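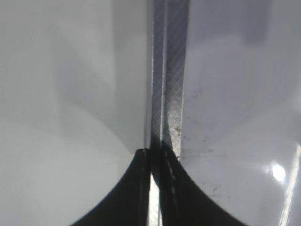 Ticket 227 – Arnlow gripper kit, wrist camera and fixed camera
Product: Arnlow two-finger kit with Jomon vision add-on
Opened by: Afaf Fakhoury, Vandenberghe
Assigned to: Bram Kuipers, Arnlow support
Status: Open
Priority: Normal

Reported behaviour
Wrist camera exposure hunts when the fingers are near pale, glossy surfaces. The preview swings bright, then dark, then settles. During the swing the Jomon add-on loses the fingertip edges and the grasp check returns error 27. No error on darker parts.

09:40 – A. Fakhoury
Firmware is the one shipped with the kit. Lens wiped, no change. Cable reseated at both ends, no change. Wrist stream attached, auto exposure on.
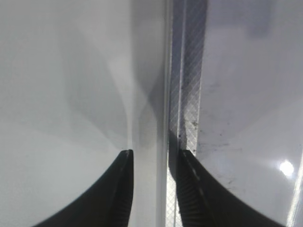
Wrist view, fingers apart, round glare spot at lower right.

10:15 – B. Kuipers
Thanks. The glare is inside the default metering window, which covers the whole image. Please do the following:
1. Set metering to Centre.
2. Turn off auto exposure and enter 900 in the exposure field.
3. Restart the Jomon service. A reload from the menu does not pick up the change.
Also send a view from the fixed camera so I can compare light levels. Leave its settings as they are.

10:50 – A. Fakhoury
Steps done. The preview no longer swings. Fixed camera has been stable all morning on auto and never gave error 27.
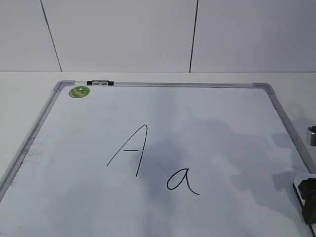
The two cameras do share a lighting profile in the config file, so I can split them if that helps. I have not touched it yet.

11:05 – B. Kuipers
Please split them. The shared profile is left over from the Iser bundle and should not be in your file. Copy the block, rename it wrist, and set gain to 8. Then rerun the grasp check on the translucent parts, as those gave you the most trouble.

13:20 – A. Fakhoury
Profile split, gain set, grasp check rerun on the milky plastic piece.

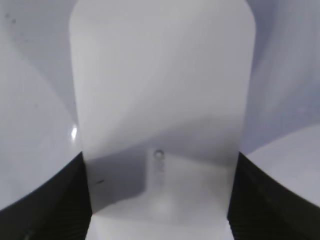

Error 27 has not come back since the split. One remaining item – the edge overlay sits slightly outside the fingers at the bottom of the image, where they are out of focus. Is there a focus setting for the wrist camera, or is it fixed?

13:45 – B. Kuipers
Fixed focus on this model. Overlay offset can be trimmed under Calibration, Fingertips. I will leave the ticket open until you have run a full shift on the new profile. Docs request raised to remove the shared block from the sample config.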